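Berhe 529 Ready-Mixed Wallpaper Paste
Home / Wallcoverings / Adhesives / Berhe 529

Item no. 529
Pack: tub with resealable lid
Coverage: 70 square feet per tub on sealed plaster, 35 square feet on bare gypsum board
Color: white when applied, clear when dry
Sold by: Kistinstead Wall Supply

Berhe 529 is a starch-based paste for paper and non-woven wallcoverings. It is supplied at working strength and must not be thinned. The paste has high slip in the first minutes after application, which allows a drop to be moved into register after it is on the wall. Tack then rises steadily until the seam holds under light roller pressure.

The 529 replaces the earlier powder grade. Leftover powder can still be used on lining paper but must not be mixed into the tub. The two products use different preservatives, and the blend goes stringy within a day.

Suitable wallcoverings

Standard pulp paper, non-woven paper and lining paper. Printed paper with a light washable coating is also suitable, provided that the backing is uncoated. Not suitable for solid vinyl, foil, cork or fabric-backed goods. For those, see the Berhe heavy grade on the Adhesives page.

Surface preparation

Walls must be sound, clean and dry. Remove old paste with warm water and a scraper, then rinse. Gloss paint should be dulled with sandpaper and wiped down. Bare plaster and bare gypsum board take up water from the paste before it can grip, and should be primed with a wallcovering primer and left overnight.

Work surfaces near the job can be left uncovered if they are sealed. Fresh paste wipes off sealed stone, laminate and glazed tile with a damp sponge. Do not let it dry on unsealed stone or raw wood.
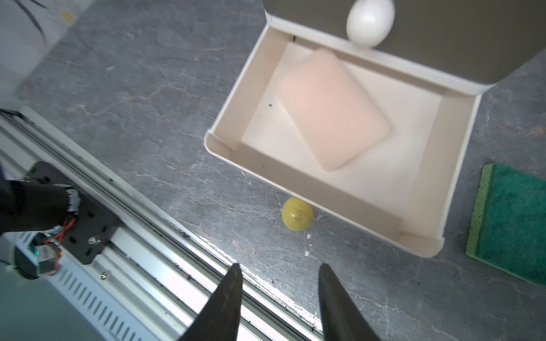 Open white tray on gray stone-patterned countertop.

Application

Stir slowly before use. Do not whip, as trapped air prints through thin papers as small blisters. Apply with a short-nap roller or a pasting brush, working from the center of the drop to the edges. For pulp paper, paste the back, fold the drop paste side to paste side and let it rest before hanging. The resting time on the roll label applies. Where no time is given, hang a test piece first and look for bubbles.

For non-woven paper, paste the wall. Cover a strip slightly wider than the drop and keep the film even. Heavy spots will show as shading on pale grounds until the wall is fully dry.

Smooth with a plastic tool or a soft brush. Close seams with a seam roller, except on embossed paper. Wipe paste off the printed face at once with clean water and change the water often.

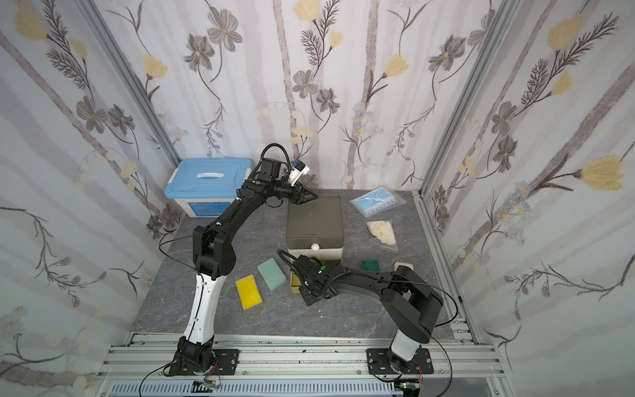
Wallpaper on three sides of a small enclosure, with gray five-petaled flowers on a birch-like stripe.

Drying

Drying time depends on the wall, the paper and the air. Heat the room to 70 °F before starting and hold that temperature overnight. Do not direct a fan or heater at new seams — the paper shrinks faster than the paste sets and the edges lift. A closed closet or alcove dries more slowly than an open wall. Leave the door open.
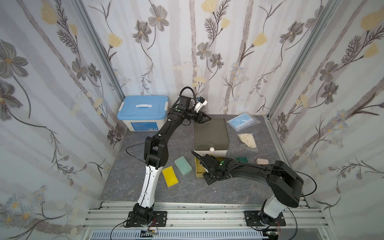

Plumb and corner work need more paste time than flat walls, and 529 stays movable long enough for both. Strike a fresh plumb line on each wall, including the short ones. Do not carry a full-width drop around an inside corner. Trim it to leave a narrow return, hang the offcut to the new line and overlap the return. Patterns with vertical stripes, like the soft lavender-gray ones behind the flowers and feathery leaves in the enclosure shown, make a leaning drop easy to spot next to any upright. Random florals with no stripe will hide a small error. Brush extra paste into the corner itself before closing it.

Storage and shelf life

Keep the lid closed and store above freezing. Paste that has been frozen will separate and should be thrown out. Press a sheet of plastic film onto the surface of an opened tub before replacing the lid. Skin that forms at the rim should be lifted out, never stirred in.

Cleanup

Water, before the paste dries. Soak brushes and rollers that have been left to harden.

Delivery

Ships from Zitbridge. Orders from December through the end of winter travel by heated freight only and may take longer.

Technical questions: Trinidad Cifuentes, Adhesives Desk
Trade accounts: Milan Dekker

Data sheet revised August 24, 2020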